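Home | Forums | Data Collection | Members | Search | Log in

Candcombe Robotics Forum > Data Collection > Protocols

Thread: Proposed minimum for the cardboard drawer task, and treatment of partial episodes

pletura_ops
April 19, 2022

Members are asked to comment on the following proposal before it is adopted for the shared collection.

The cardboard drawer task presently holds 1,836 teleoperated episodes. Of these, 1,213 have been reviewed and accepted under the current rules. The remainder are either awaiting review or have been set aside as partial, meaning that the operator made contact with the box but did not complete the instruction given at the start of the episode.

It is proposed that:

1. The minimum for release be set at 3,000 accepted episodes.
2. Partial episodes be excluded from the release and deleted at the end of each collection period.
3. Each site record the wrist view and the fixed view for every episode, with no exceptions for short runs.

Comments should address the numbered items where possible.

skekska_lab

Our group supports items 1 and 3 and opposes item 2.

Partial episodes have value. A policy trained only on clean runs has no examples of the arm being slightly out of place and correcting itself, and the result is a policy that stops making progress once the fingers land a short distance from the knob. Deletion cannot be reversed. Storage is a minor expense when compared with operator time, and we would ask that the partial episodes be retained in a separate folder with a suitable label.

pacheco_review

We must respectfully disagree with the previous contributor. The reviewers at Pacheco handle the labels for this task, and the word "partial" is at present applied to at least four different situations: the operator gave up, the box slid, the gripper missed the handle, or the recording was ended too early. Unless those are separated, a folder of partial episodes is of no use to anyone training on it. Either the label is divided or the episodes should go.

With regard to item 1, the figure of 3,000 appears to have been chosen for its roundness. Our own reading of the training runs is that improvement had largely leveled off by 2,000. Additional effort would be better spent on moving the box between episodes.

skekska_lab

The point about labels is accepted. We would be prepared to divide "partial" into the four cases listed, provided that the review form is amended first. Operators should not be expected to type the reason by hand.

We do not accept the point about 2,000. That plateau was measured with the box in a single position, and a larger and more varied set may well behave differently.

candcombe_bench2

This station does most of the collection for the drawer task and wishes to raise a practical matter under item 3.

The two views do not always agree as to what can be judged. The fixed view is good for the approach and for the general position of the arm. The wrist view is good for the fingers, but it blurs when the arm moves quickly, and reviewers have rejected episodes on the basis of a soft wrist frame when the fixed view was perfectly clear. We ask that a rejection for blur require both views to be unusable.

We would also request a ruling on box condition. Cardboard wears. Our practice is to replace a box when the drawer no longer runs freely and to leave dents and scuffs alone, as a model that has seen only new boxes will have difficulty with old ones. Two frames are attached, fixed view first and wrist view second.

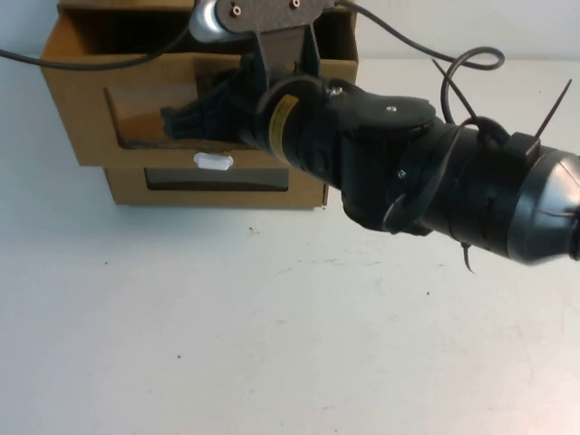
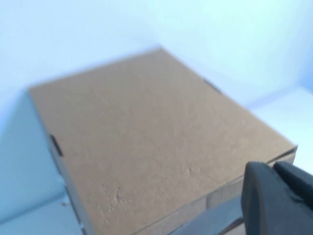 Cardboard box task, bench 2, with the gripper at the box.

pacheco_review

Thank you. The dents on the top of the box in the second frame would not be grounds for rejection under our present guidance, and we see no reason to alter that. The softness of the same frame is typical of what reaches us. We agree that blur in one view should not be sufficient for rejection and will instruct reviewers accordingly, subject to approval by the moderator.

We would add one condition. In the first frame the gripper reaches into the opening of the upper section, above the handle. If the instruction for an episode concerns the drawer, an approach to the upper section must be stated in the notes. Reviewers cannot infer the operator's intention from a single still – they need the instruction text alongside it.

candcombe_bench2

Agreed. The instruction text is stored with each episode, but it is not shown on the review screen. That is a matter for Pletura.

pletura_ops

The review screen will be amended to show the instruction text.

The proposal is revised as follows. Item 1 is held over until November, when results with varied box positions should be available; both 2,000 and 3,000 remain under consideration. Item 2 is withdrawn and replaced with a requirement that partial episodes be retained and labeled under one of the four cases. Item 3 stands, with the amendment that rejection for blur requires both views to be unusable. Box replacement remains at the discretion of the collecting station.

skekska_lab

We support the revised proposal and will send suggested wording for the four labels.

Reader comments

gripper_guest: Is there any plan to apply the same four labels to the other tasks? Our site would find a single form easier to manage.

northbench: We remain of the view that episodes in which the recording was ended too early should be deleted. They teach the model to stop.

pletura_ops: Both comments are noted. Labels for other tasks will be taken up in a separate thread.

Related threads
Operator instruction text: required length and format
Synchronizing the wrist view and the fixed view
When to move the box between episodes
Review form, requested changes
Naming of folders for retained episodes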